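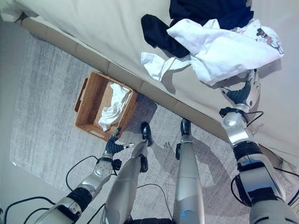

3 Using the Drenden basket beside a bed

The Drenden 642 basket stands on the floor next to the bed. Keep it clear of the door and of any heater.

1. Put the basket down within arm's reach of the mattress. It may stand on a rug or a bare floor.
2. Lay the clothes on the bed and separate dark items from white ones.
3. Empty all pockets and fasten zips.
4. Put heavy items in first — jeans, jumpers, towels — and shirts on top.
5. Stop filling 2 cm below the rim.

Note: Printed shirts should be turned inside out before they go in. If you have the Jesten liner, fit it before step 4.

Caution: Do not put damp clothes in the basket. Wicker marks easily and may stain pale fabric.

Caution: Do not drag a full basket along a padded bed rail. Loose ends of cane can snag the upholstery. Lift it by both sides.

For cleaning, see section 4.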